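3. Gathering the Demonstrations 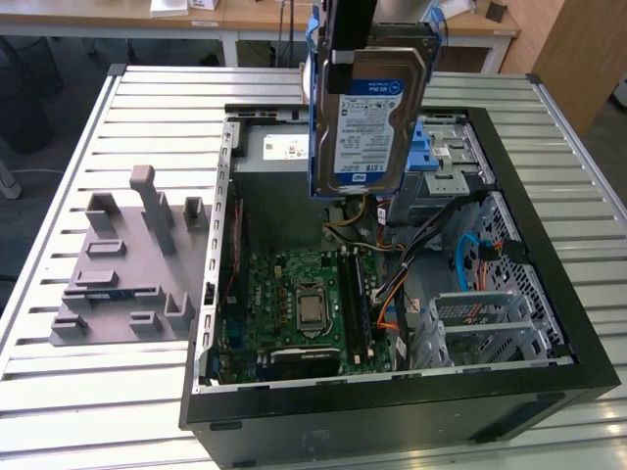
How many demonstrations does a learning system need before it can put a hard drive into a desktop computer? In our experience a couple hundred good ones will get you a policy that reaches the right neighborhood, and it takes well over a thousand, spread across different starting positions and different operators, before the last half inch of travel becomes dependable.

Figure 1. Drive handling in the Rivstead cell. A 1.0TB WD Blue drive in a blue caddy is held upright above the open tower. The gray 3D-printed fixture plate is to the left of the case.

That answer took us most of a year to arrive at, and we would like to spend this section on how we got there, because we suspect the road will be of more use to other small groups than the number at the end of it. The Gimska collection contains 3,222 recorded episodes, of which 3,151 were kept after review. Of those kept, 1,609 are drive handling episodes of the sort shown in Figure 1, and the remainder cover other parts of the same desktop computer. We describe the workcell first, then the way operators gave their demonstrations, then the review, and finally a few habits we fell into and had to climb back out of.

3.1 The workcell

All episodes were recorded in one room at our Rivstead site, with the same arm bolted to the same spot throughout. We had talked at some length about moving it around to get more variety in the data, and we still think a larger group should do so. For us, the cost of recalibrating after each move was simply too high, and we chose to put the variety into the objects instead.

The computer tower lies on its side with the opening facing up. We tried it standing as well, early on, and found that operators spent a great deal of their attention keeping the wrist away from the rim of the case, so that the recordings were full of cautious little detours that had very little to do with the task we wanted to teach. Laying the tower down made most of those detours go away. It did not make the case roomy, of course. Cables run across the interior, and a loop of cable that rests a finger's width higher than it did in the last episode can be the difference between a clear approach and a snag. We left the cables connected and we did not tie them back. A policy trained on a tidy interior does very nicely in a tidy interior, and our partners at Garniscombe, who take in used office machines for refurbishing, were kind enough to let us know early on that they had never met one.

The fixture plate deserves a word. It is a flat printed piece with a number of raised blocks and pegs on it, and it serves as the place where parts are set down and picked up. The plate went through a good many versions. The first ones held each part too snugly, and operators would tug, the part would come free all at once, and the recorded motion would have a jerk in it that the policy then learned with great enthusiasm. Later versions let a part sit a little loosely. This means that the pose of a part at pickup differs slightly from one episode to the next, and we came to see this as a benefit. The policy has to look at where the part is, and cannot get by on having memorized it.

3.2 Giving a demonstration

Demonstrations were given by teleoperation. The operator sits where the case can be seen directly, holds a lightweight controller, and moves the arm by moving a hand. We passed over the fancier option of a headset after a trial period in which everyone who wore one became tired well before the end of a session, and tired operators, as we will come to in a moment, make for strange data.

A drive episode begins with the arm at a rest pose that is drawn at random from a small region. The operator brings the gripper to the drive, closes on the upper end of it, lifts, carries it over the case, and lowers it toward the target. The episode ends when the operator presses a pedal. We asked operators to press the pedal only after the fingers had opened and the arm had backed away, and this turned out to be the hardest instruction in the whole protocol for people to remember. There is a very natural feeling that the job is done when the part is in, and the foot goes down on its own. We now show a small light that changes color once the gripper is clear, and early endings have become rare.

Operators were told to work at a comfortable pace. We did not time them where they could see it. In a pilot round we had displayed a clock, thinking it would be encouraging, and the recordings from that round were quick and rather alarming to watch, with drives swinging over the case at speeds we would not want the arm to choose for itself. None of the pilot recordings are included in the collection.

We also asked each operator to pause, very briefly, while the part was above the case and before lowering it. The pause gives the cameras a clean look at both the part and the opening at the same moment, with the least possible motion blur. It also gives the learning system a natural place to divide the task in two, should one wish to train the carrying and the lowering separately. We did train them separately for a while and eventually went back to a single policy, but the pauses have stayed in the data and we are glad of them. Readers who plan to use the collection for work on segmenting tasks may find them handy.

3.3 Mistakes and recoveries

We would like to say something about mistakes, since our thinking on them changed completely. At the start we discarded any episode in which the part touched the rim, caught on a cable, or had to be lifted back out and tried again. What we had left was a lovely set of smooth, confident motions, and a policy trained on it was smooth and confident right up to its first bit of trouble, at which point it would press down, and keep pressing down, until the force limit stopped the arm. It had never seen anyone back up.

So we began keeping recoveries. An episode with a snag in it is kept if the operator noticed, lifted, corrected, and went on to finish. We also recorded 200 drive episodes that begin from trouble on purpose, with the part already tilted or already resting against the wrong edge, and the operator's job being only to sort it out. These are short and frankly a bit dull to record, and they improved the policy more per minute of operator time than anything else we did. They are marked as such in the episode notes, and anyone who would like to leave them out can do so with one line in the loader.

3.4 Review

Every episode was watched in full by a person other than the one who recorded it. The reviewer answers a short form covering whether the task was finished, whether any part was dropped, whether a hand entered the view, and whether the streams appear to be in step with one another. The last item accounts for most of the 71 episodes we removed. A camera would fall behind by a few frames, usually late in a long session, and the gripper in the picture would close a little after the gripper in the joint readings. An offset of that kind is hard to see unless one is looking for it, and it does real harm in training.

For playback and marking we used the Deschamps annotation tool, which we wrote for an earlier project and have patched to handle three streams side by side. It is included with the release. It is not a handsome piece of software, but it has been used daily by people who were not consulted in its design, and their complaints have made it better.

3.5 What we would change

If we were starting over, we would swap computer cases much sooner. We recorded far too long on a single model before bringing in a second one, and the imbalance shows: the policy is noticeably more at ease with the first case than with any of the others. We would also shorten the sessions. Looking back over the review forms, the share of episodes marked as hesitant climbs after the first hour for nearly every operator, and a longer break would have cost us very little. Finally, we would write down the version of the fixture plate with each episode from the very beginning. We did so only from the fourth version onward, and working out the earlier ones from the video took two of us the better part of a week.

Section 4 describes how the policy was trained on these episodes and the held-out cases used to test it.

Posted Oct 9, 2026
Shares 46 | Comments 8

Related items
The Gimska collection: file layout and loader notes
Deschamps annotation tool, three-stream patch
Soft seats and loose fits: printing fixture plates for teleoperation
Learning to back up: recovery episodes in contact tasks
Garniscombe field notes on used office machines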